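Kapitel 7
Das Geständnis und sein Beweiswert

Geständnisse gelten vielen als Königin der Beweismittel. Dieses Kapitel begegnet dem Titel mit Misstrauen. Wer gesteht, will womöglich nur, dass die Vernehmung aufhört.

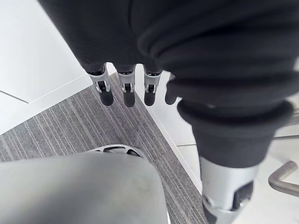 Darf ein Gericht allein auf ein Geständnis verurteilen? Rechtlich ist das möglich, doch muss es die Angaben auf ihre Glaubhaftigkeit prüfen, und daran hapert es in der Praxis öfter, als die Urteilsgründe zugeben.

Im Übungsfall Zanby räumt der Beschuldigte Tamer Semaan nach einer Vernehmung bis drei Uhr früh einen Einbruch ein. Die Akte umfasst 2.703 Blatt, das Geständnis füllt eines davon. Täterwissen? Angeblich ja. Nur standen sämtliche Einzelheiten schon in den Fragen der Beamtin.

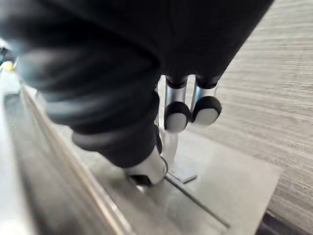
Abb. 7.2: Roboterhand mit schwarzer Umhüllung

Auch die Verständigung im Strafverfahren verdient Zweifel. Ein Strafrabatt lockt Schuldige wie Unschuldige, und ob die anschließende Überprüfung mehr ist als Formsache, bleibt offen.

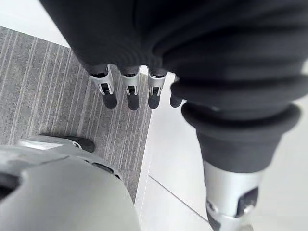 Ea Ravn hält dem entgegen, ohne Absprachen kämen die Kammern mit ihren Verfahren kaum noch nach. Das mag stimmen. Über die Richtigkeit der Urteile sagt es wenig. Zunächst zur Belehrung und ihren Fehlern (7.1).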